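The Soup Summer

Posted in June by the keeper of this blog

I have been meaning to write this one for weeks, and every time I sat down to do it something boiled over or the phone rang, so please forgive me if it wanders a bit.

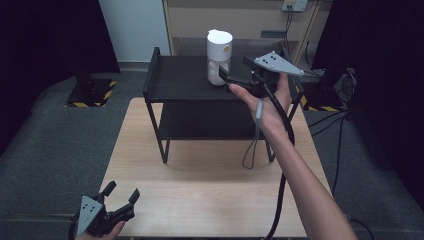 My grandmother made soup all year round. She made it in January, when anybody would, and she made it in the thick of July with the kitchen windows propped open and a wet dish towel around her neck. When I was little I thought this was how everyone lived. Then I went to college and found out that most people quit making soup in April and don't think of it again until the leaves come down, and I'm sorry to say I turned into one of those people for a good long while.

This year I decided to go back to her way of doing it. One pot every Sunday, no matter the weather, and we eat from it until it's gone. I'm well into it now and I wanted to put down what I've learned, partly for you and partly for me, because I know I'll forget by next spring.

The first thing is that summer soup wants a different kind of broth. My winter broth is dark and sticky and takes most of a day, with the bones roasted first and a spoonful of tomato paste scraped around the pan. That's lovely when there's frost on the car, but in warm weather it sits in you like a brick. What I make now is mostly corn cobs. You cut the kernels off for something else, put the bare cobs in a pot with an onion and a few peppercorns, cover them with water, and let it barely bubble for an hour. It comes out pale gold and a little sweet, and it makes the whole house smell like the county fair. I put a parmesan rind in if I have one. I nearly always have one, as I save them in the freezer door in a bag that my family has been warned not to throw out.

The corn comes from the farm stand at Birhane, out past the grain elevator where the road bends. They don't have the very first ears in the county but they have the best ones, and they'll sell you the short, crooked ones cheap if you ask. I came home with 31 ears the last time, which was too many even for me, and I spent the evening on the back steps pulling silk off my arms. I froze a good deal of it. Some went into relish. The rest I gave away up and down the street, and a couple of days later a jar of pickled beans turned up on my porch in return, so I'd call that a fair trade.

Now, about beans. I used to be a canned bean person and I still keep some in the pantry, because a weeknight is a weeknight. But a slow pot of dried beans is such a nice thing to have going while you do something else! I soak them the night before with a good amount of salt, more than you'd think, and I cook them with a whole head of garlic cut across the middle and a slosh of olive oil. Don't hurry them. If the recipe says an hour and they're not soft in an hour, give them another one, and taste five or six before you decide, since one bean will lie to you. The cooking water is worth as much as the beans are. It goes straight into the soup.

My favorite so far has been the green one. It has zucchini, a leek, two big handfuls of spinach, and whatever soft herbs are getting leggy in the garden - mostly dill and parsley right now, with a bit of mint if I'm feeling brave. You cook the zucchini and leek in butter until they slump, pour in the corn broth, simmer it ten minutes, then turn off the heat and stir in the greens so they stay bright. Blend it or don't. I like half of it blended and half left alone. A squeeze of lemon goes in at the table, and a spoonful of yogurt, and toast of course.

The one that went wrong was the cold cucumber soup. I followed a recipe from an old spiral-bound cookbook put out by the ladies' circle at Dumberg, and I'm sure it was delicious in their hands. Mine tasted like a salad that had been left in the sink. I believe my cucumbers were bitter, and I also believe I was too proud to taste them first. The cookbook is otherwise a treasure. There's a potato and sausage chowder in it that I've made for every new baby and every broken leg on our block, and the woman who typed up the pages put little notes in the margins such as "men like this" and "do not double."

A few people have written to ask about the pot. It's a Grivham, the old heavy kind with the loop handles, and it was my grandmother's. The enamel is chipped on the inside rim and the lid has a dent from a fall down the cellar stairs sometime before I was born. You don't need one like it. Any pot with a thick bottom will do, and I made perfectly good soup for years in a thin, wobbly thing I got with grocery stamps. If your pot is thin, keep the flame low and stir more often. Scorched lentils are a misery to scrub and the taste goes all through.

What I've come to like best is Monday, really. The work is already done by then. I come home hot and cross, the porch thermometer is up somewhere rude, and I don't have to decide anything. I ladle out a bowl and let it cool down while I change my shoes and water the tomatoes. In the real heat we eat it at room temperature, which I used to think was a little slovenly and now prefer. My grandmother ate hers standing at the counter, looking out at the clothesline, and then she sat down and ate a second bowl properly with a napkin.

I asked her once why she bothered in the summertime, and she said the bones were there and the carrots were there, so what else was she going to do with them. I must have been nine or ten. I remember being disappointed, as I'd expected a secret.

Next up is a tomato and rice one, as soon as the tomatoes decide to cooperate. Mine are still hard and green as golf balls. If you have a good way with okra I would love to hear it - I've never gotten it right and there's going to be a mountain of it at the stand before long.

Comments

prairiekitchen: For okra, cook it in a dry, very hot skillet first until it has brown spots, then add it to the soup at the very end. My mother-in-law taught me and I have never had slimy okra since.

2ndhelping: I have that same church cookbook!! The chowder page in mine is so spattered I can hardly read it. Did you ever try the rhubarb torte near the back?

sallyforth: Made the corn cob broth last night after reading this. Used it to cook rice and the kids had seconds. Do you freeze yours with the onion in or strain it first?

Reply from the author: Strain it first, and leave a little room at the top of the jar! I lost a whole quart to a cracked one in the spring. And no, I haven't tried the torte, but I'm going to go look for it right now.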